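Subject: Re: [bench-share] first aid drawers / red bins / where does the wrap go

Sorry for the slow answer, been running between two buildings since lunch. Typing this standing up.

On Nov, the Drastach floor wrote:

> Hi all,
> We went to get wrap out of the first aid drawer yesterday and found one
> roll and an empty sleeve. The sheet on the drawer says 16. Are people
> using the stretchy stuff for things other than fingers? If so can it
> please come from somewhere else. Also what is going in the red bins now,
> the labels on ours have come off and there's three kinds of things in
> each one. Is there a list? Does Ikbridge do it differently?
> Thanks
> (Drastach, ground floor)

OK in order.

Wrap. Yes people are using it for other things, me included. Cable bundles, tool handles, padding on clamp jaws, holding foam on a corner. It's good for that, sticks to itself, no glue left behind. But you're right that it shouldn't come out of the first aid drawer. Proposal, and shout if you hate it:

Red rolls = workshop. Any use you like.
Tan rolls = first aid only, stay in the drawer, stay in the wrapper until somebody is bleeding.

We've been on that system at Ikbridge since spring and the drawer has been full every time I looked. Before that it was all tan and it walked. I ordered a case of red from Watkins, 30 rolls, should be enough for both floors till the new year. Your half is on the cart by the elevator with a sticky note on it. Please grab it before somebody else does.

Storage: don't put the rolls loose in with the zip ties. The ends pick up every bit of swarf and fluff in the bin and then the first foot is garbage. Fold the end under so you can find it again. If a roll's been left on a sunny windowsill just toss it, it goes stiff and wont stick.

Cutting: tears by hand fine if you snap it. Blunt scissors make a mess of it. Don't pull it tight on cables, two loose turns is plenty. 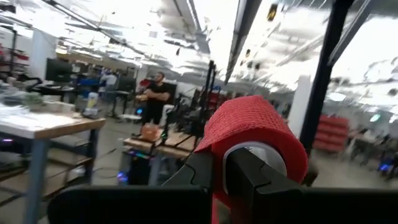

Red bins. There is a list but it's old, from when Bavivik did the shelving, and it counts 337 part numbers of which I'd guess half we don't stock any more. I'll send the file seperately. Until then what we do:

top row - consumables (wrap, tape, ties, sleeves, gloves)
middle - fasteners, sorted by thread, bagged
bottom - heavy or ugly

One kind of thing per bin. If you've got three kinds in each, tip them out on a bench and start over, took us an afternoon. Labels: the paper ones fall off, the bin plastic is too slick. We went to card slid in the front slot. Works. I have spare card, come and get it.

Money, before anyone asks: nearly 1,841 for the year on consumables so far, both buildings. Wrap is a tiny part of that. Gloves are the problem. Different email.

Things I still need from Drastach:

- how many tan rolls you want to bring the drawer back up to the sheet
- do you want the same row order as us or are you keeping yours. Don't care which but then it goes on the sheet
- whoever has our label punch, please, its the gray one

Will be at the stores window till 4:30 if it's easier to just come by. After that, email.

(Ikbridge stores)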